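3.2 The open door as a household object
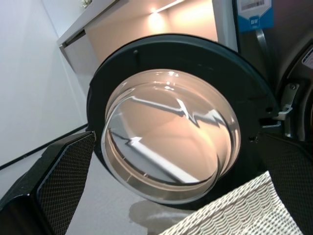

Figure 2. Open door of a front-loading washing machine, with domed glass porthole and metal hinge.

Of all the parts of the laundry corner we looked at, the door turned out to be the one we most enjoyed studying. People handle it at the start and end of every load, yet studies of housework tend to skip straight to sorting and folding. We asked the 12 households in the Puvmont group to keep a laundry diary through September, and the door came up in over 75 entries!

Much of what they wrote concerns the glass. On the machine in Figure 2 it is a deep clear bowl set in a thick charcoal ring, and it bulges well out from the door. Its lower edge steps inward in rings. Steps like these were a favorite subject in the diaries: nine households wiped them with a cloth after the last load of the day, and two used an old toothbrush (a method we have since taken up at home with great pleasure). The curve also picks up whatever light there is, and several diarists told us they checked for smears by bending down and looking across the glass from the side.

The hinge got less attention, which surprised us. In Figure 2 it is a silver metal assembly of angular brackets, with a small round bolt near the top, joining the door to the dark front of the machine. Only one diary, kept by Kobina Nartey, gave the hinge an entry of its own. He noted that he had stopped hanging damp towels over the open door and had moved them to a rail, and he drew a lovely little sketch of the new arrangement.

Whether the door was left open between loads differed a great deal from home to home. Small rooms made for short openings, and we return to floor space in Section 3.3.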